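Runden cell, June check. Inspector: Nuria Abera

E-stop, both sides: OK. The left one still needs a proper shove.
Gripper pads: worn. Swap at 800 hours, a number we have all agreed to and then ignored.
Joint 2 grease: OK, 28 g added.
Cable sleeve: rubbing again. Taped again.

Kit for pad cleaning: lid closed, gloves out before the box is opened.

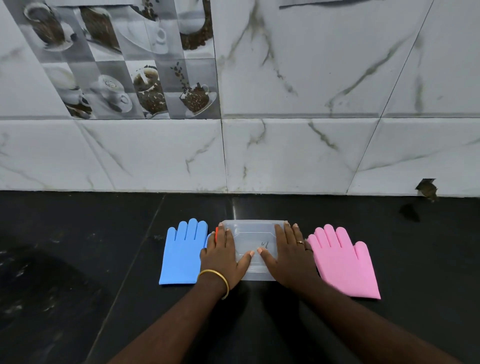
Kit box, lid on, blue glove left, pink glove right.

Gloves: pass. They don't match, and the checklist doesn't ask.
Speed limit in teach mode: 200 mm/s, OK.
Next check: after the pads arrive.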